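Section 2. Planning and Budget Before You Order

Please read this section before you fill in the order form for the Cestau wrist camera kit. It is for the person who pays for the equipment and also for the person who will use it. Very often these are two different persons, and they should read it together.

2.1 Decide what the robot will handle

1. Write a list of the materials that the robot must pick up or move. For garment work, write the kind of fabric and the colors.
2. Mark the items which are soft, dark or very pale. They need more care with light and speed than boxes or bottles.
3. Mark the items with cords, loops or small metal parts. A cord can catch on the fingers, so for these items choose the covered fingers and not the open ones.
4. Send the list to your Kivitz dealer together with the order form.

Note: The dealer cannot change the finger type after the kit is packed. A second set must be ordered separately.

2.2 Calculate the cost

1. Begin with the base kit. The price is $1,949 and it includes one wrist camera, the mounting ring and the cable.
2. Add the covered fingers, if you marked any item in step 3 above.
3. Add the lighting. One Drirdale lamp is enough for a small table. For a folding table we recommend 2 lamps, placed on opposite sides.
4. Keep 15 percent of the total for spare parts and for cables that wear out in the first year.
5. Add the working hours of your own staff. Setting up one station takes around 70 minutes, if the table and the power outlet are ready.

Caution: Do not save money on the lighting. With weak light the camera needs a longer exposure, and the edges of a moving garment become soft in the picture. You will then have to run the arm slower, and the station will do less work for the same price. 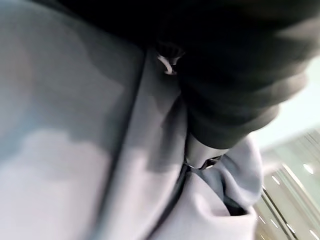 Figure 2-1. Wrist camera view at a garment station: gray and black fabric, strong motion blur.

With a view like this one, it is difficult to find a seam or to follow a dark cord into a fold. If your trial pictures are similar, reduce the arm speed first and repeat the trial. If the pictures are still not sharp, include the second lamp in your budget.

2.3 Plan the place

1. Choose a table which does not stand opposite a window or a bright wall.
2. Look for shiny surfaces behind the table. When the arm moves, reflections can become long streaks in the picture. A plain matte curtain is a cheap solution.
3. Leave free space on both sides of the table for the lamp stands.
4. Check that the cable can follow the arm through its full movement without pulling.

Note: Customers who rent their rooms should ask the owner before they fix the lamp stands to the floor.

2.4 Order and delivery

Orders which we receive before the end of June are delivered with the older mounting ring from Negri. It fits the same screws. If you already have a Negri ring in good condition, write this on the form and the dealer will take it off the price.

Keep a copy of the order form. You will need the kit number in Section 3.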